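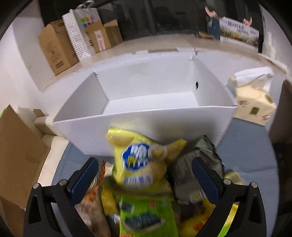 Cakovix sells slide masters, the layout files that sit under a presentation, and Aaliyah Lavoie has maintained them through 6 releases. The current set, Gromatard, holds 149 layouts. Lavoie started by explaining placeholders, which she says most buyers misread. "A placeholder is an open white box with nothing in it," she said. "It has walls and a floor. The text you put in takes its size from the master, unless someone has overridden it on the slide."

Overrides take up most of her support work. One customer, Nijs, sent in a deck with 1134 text boxes drawn by hand over the layouts. When the theme font changed, none of them followed. "They had typed the font name into every box," Lavoie said. "We reset each one to the theme font and left the positions alone."

She limits each master to 3 font sizes for body text and keeps charts linked to the theme colors. Color slots are filled in a fixed order, so a chart pasted from another Gromatard file keeps its sequence.

The next set, Lerkanlow, is due in December. It drops the 4:3 layouts. Lavoie is still testing how its footers behave when a section is copied between files.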